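# Border tile

A **border tile** (also called a *listello*, *trim band* or *dado strip*) is a narrow piece of ceramic, glass or stone that is set in a wall between larger tiles. It usually runs horizontally and makes a line around the room. Border tiles are used mostly in bathrooms and kitchens, but they are also found in stairways, shops and hospital corridors.

The word *listello* comes from Italian and means a small strip. In American stores the words "border", "liner" and "listello" are often mixed. Some sellers keep "liner" for the very thin pieces and "border" for the wider ones, but there is no fixed rule for this.

## History

Bands of a different color are found in tiled walls of many old buildings. In the nineteenth century, when factories began to produce wall tile in large quantity, the border became a normal part of the catalog. A typical wall of that time had a dark base, a field of one color, a decorated band at the height of a chair back, and a molded cap on the top.

In the twentieth century the taste changed to plain walls, and in many houses only one thin line of black or another dark color remained. The decorated border came back in later decades, often with printed flowers or shells. Today both styles are sold together with stone strips, which are cut from the same slabs as counters and window sills.

## Materials

*Ceramic.* The most common and the cheapest material. The glaze gives the color, and the body under it can be white or red. A chip in the glaze will show the body.

*Glass.* Used as single strips or as small pieces on a mesh sheet. The adhesive must be white, as a gray one can be seen through clear glass.

*Marble.* Softer than granite and sensitive to acid. Vinegar and many lime removers leave dull marks on a polished face.

*Granite.* Hard and not much affected by weak household acids. Black granite is popular for borders because it gives a strong contrast with a light wall. Its cut edges can chip during sawing, and for this reason many installers ask the supplier for strips with a small bevel.

*Metal.* Steel or aluminum profiles are used where a very thin line is wanted.

## Position and size

The height of the band depends on the room. In a bathroom it is often placed above the wash basin, so that the faucet and the mirror don't cross it. Another custom is to put it at the height of the window sill and let the two lines meet. In small rooms a high band can make the ceiling look lower.

The width is chosen together with the field tile. With field tiles 300 mm wide, a border piece of the same length is convenient, as the vertical joints can then stay in one line. If the pieces have different lengths, it is better to shift the joints clearly. A shift of only a few millimeters looks like a mistake.

A stone strip is sometimes thicker than the tile near it. The difference can be left visible as a small ledge, or the adhesive under the thinner material can be made deeper. Ledges collect soap and dust.

## Installation

The field below the border is laid first and must be level on its top edge. A line is marked on all walls before the work begins, because floors are rarely flat, and an error of 3 mm on one wall becomes very visible when the band returns to its starting point at the door.

In the corners, the strips are either butted or cut at 45 degrees. Outside corners in stone are weak when mitered, and many tilers prefer to polish the end of one strip and leave it exposed.

In her guide for home owners, the tiler Divina Bañez recommends a dry layout of the whole band on the floor before any piece is fixed. Rommel Macapagal, in the handbook of the Tiongson workshop, gives the same advice for natural stone and adds that the strips should be sorted by shade.

## Grout and care

The joint between a dark border and a light field is a known difficulty. White grout shows every uneven place along the dark edge, while black grout can stain a porous white tile. A middle gray is a frequent compromise. Fresh grout haze should be removed with a damp cloth before it becomes hard.

For daily care, warm water and a soft cloth are enough. On polished black stone, water spots and dried soap are easier to notice than on white tile. A neutral soap is suitable for all the materials named above. Scouring powder should not be used on glass or on polished marble. Natural stone may need a sealer, but dense black granite often absorbs very little of it, and the rest has to be wiped off before it dries to a film.
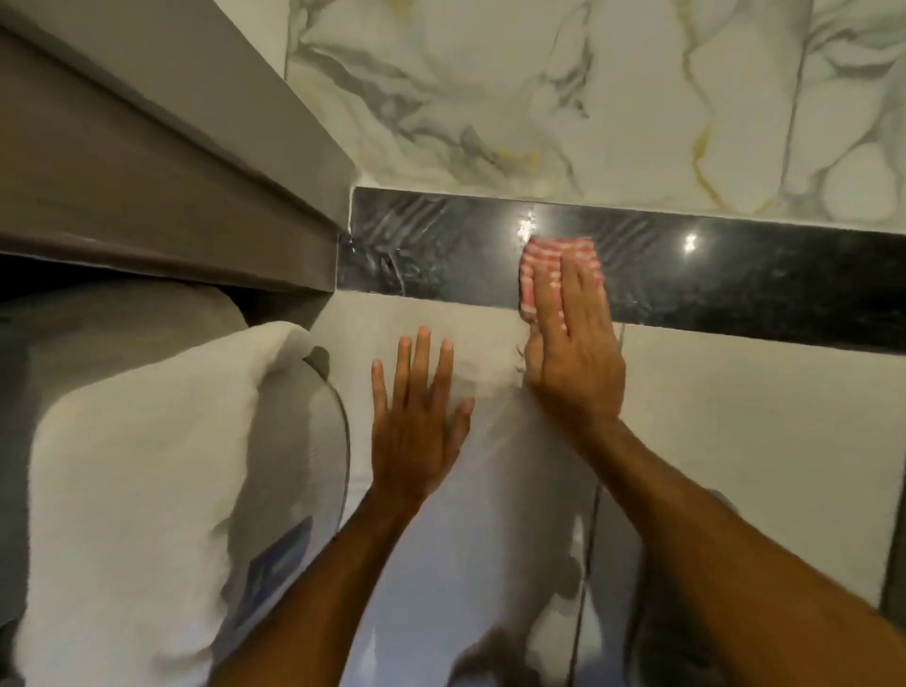
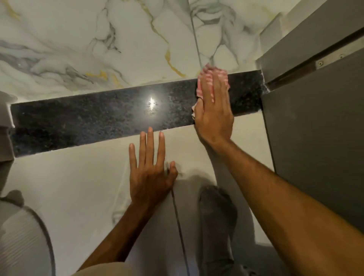
*Polished black stone bands with lighter surfaces beside them.*

## See also

- Dado rail
- Backsplash
- Grout
- Window sill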